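About Stumon

Stumon is a robotics club for students between 14 and 19 years old. We work with hand-held grippers. A student holds the gripper, does a small job with it, and the recording of that job is later used to teach a robot arm the same movement. Our members are not all programmers. Some came to us from the drawing class, one from the school kitchen, and a good part of them had never opened a terminal before.

How we began

The club was started by Bram Prins, who was teaching physics at the Nedoleck evening school, and Sharon Mwaipopo, who had then just finished her studies in mechanical engineering. In the first term there were 4 members and one gripper, printed in pieces and glued twice. They met in a classroom and had to put everything back in the cupboard before the language course came in. Today we are 26 members, and we have our own floor, up the stairs, with the brick wall that former members always ask about.

What we do in a session

A session lasts two hours and a half. In the first part we check the equipment: the fingers must close evenly, the screws of the mounting must be tight, and the rubbery pads must be clean. New members often want to skip this part. We do not allow it, and after one spoiled evening of recording they usually do not ask again.
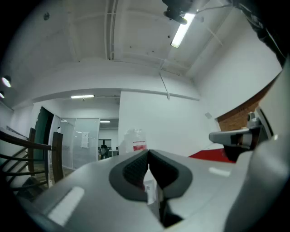
After the check, the members work in pairs. One person holds the grippers and the other keeps the notebook, and after every tenth recording they change places. The tasks are from daily life: putting a cup on a shelf, folding a cloth, closing a bag. We choose them together at the beginning of term. A task which looks very easy for a hand can be surprisingly difficult for two fingers, and we think this is the best lesson a beginner can have.

In the last half hour we look at the recordings on the big computer and throw away the bad ones. Last year we kept 600 recordings. It is a small number compared with what the universities have, but each one was checked by two students and we are proud of it.

The Kaijage project

Kaijage is the name of our long project - it was a joke of the first group and it stayed. The aim is that a robot arm should lay a table for two persons, with plates, cutlery and napkins, using only what it learned from our own recordings. At the moment it manages the plates. The napkins are another story, and we will need at least one more winter for them.

For the work with two hands, each gripper carries a cube with printed square markers, so that the computer can follow its position. The members print and glue the markers themselves. If one is glued crooked, the whole evening of data is crooked too.
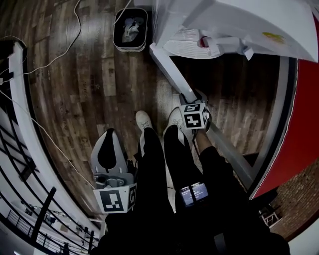 A pair of grippers with their marker cubes, upstairs at the club.

Competition

Every February we take part in the Kiven Cup, a meeting for school teams from the region. Each team receives an unknown task in the morning and has 36 minutes to record it. We have not won yet. Our best result is a fourth place, and in the same year we got the prize for the clearest notebook, which Sharon has hung next to her desk.

Joining us

You do not need your own equipment or any experience. Please come with closed shoes, and tie back long hair. The first two sessions are free, and after this there is a fee for each term. Families for whom the fee is difficult can speak with Bram - this stays between you and him.

We can also use parents or former students who have patience with a soldering iron. Write to us through the contact page, and tell us your age, your school and which evening you can come.

This page was last changed on 16/11/2021.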